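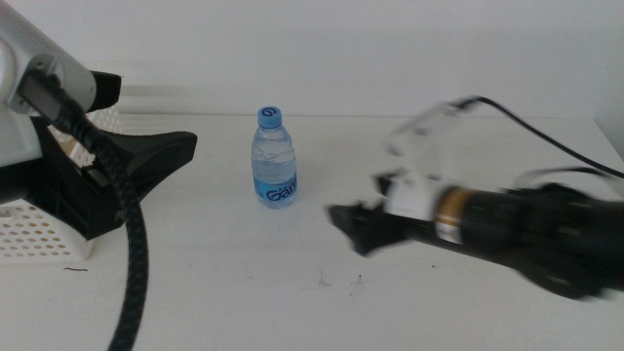

Elfriede Marti objected to the first draft of our questionnaire on the grounds that it asked students how much water they drank in a day, and that few people can answer such a question with any accuracy. She proposed that we ask instead how often they filled or bought a bottle between arriving at college and leaving it. The group accepted her objection, and the questionnaire was rewritten before it was issued.

1. Purpose of the study

The project set out to establish where students at the Lendmont site obtain their drinking water, and what prevents them from using the refill points already provided. The site has 2,014 enrolled students. It was built in two stages, and the refill points are found almost entirely in the newer part, known as the Terine wing. Students taught mainly in the Eslow building must cross the courtyard to reach them.

2. Method

The questionnaire was sent to all students in November and remained open until the end of the month. It contained nine questions, two of which allowed a written answer. We received 1,277 completed forms. A further 83 were returned with the main question left blank and were not used.

Short interviews were then held with 70 students who had agreed to be contacted. Amândio Teixeira prepared the interview sheet and carried out most of the interviews during the lunch hour. Notes were taken by hand and typed up on the same afternoon.

3. Findings

Distance was the reason most often given for buying bottled water. Students based in the Eslow building stated that the ten-minute break did not allow them to cross the courtyard, queue and return. Those in the Terine wing seldom mentioned distance, but many complained of weak flow at the upper refill point, which is too shallow for a tall bottle.

Taste was raised less often than we had expected. Several students said that they bought one small bottle at the start of the week and refilled it until it was no longer fit for use. Our questionnaire had no category for this habit, and such students appear under both headings in Table 2.

4. Limits of the work

Evening students are poorly represented, as the interviews were held at midday. The answers were also collected in cold weather, and a survey carried out in June might give a different result.

5. Recommendations

One refill point should be installed on the ground floor of the Eslow building, beside the Gajdoš lecture room, where a water supply already exists. The upper point in the Terine wing should be inspected for low pressure. The locations of all refill points should be added to the site map issued at enrolment.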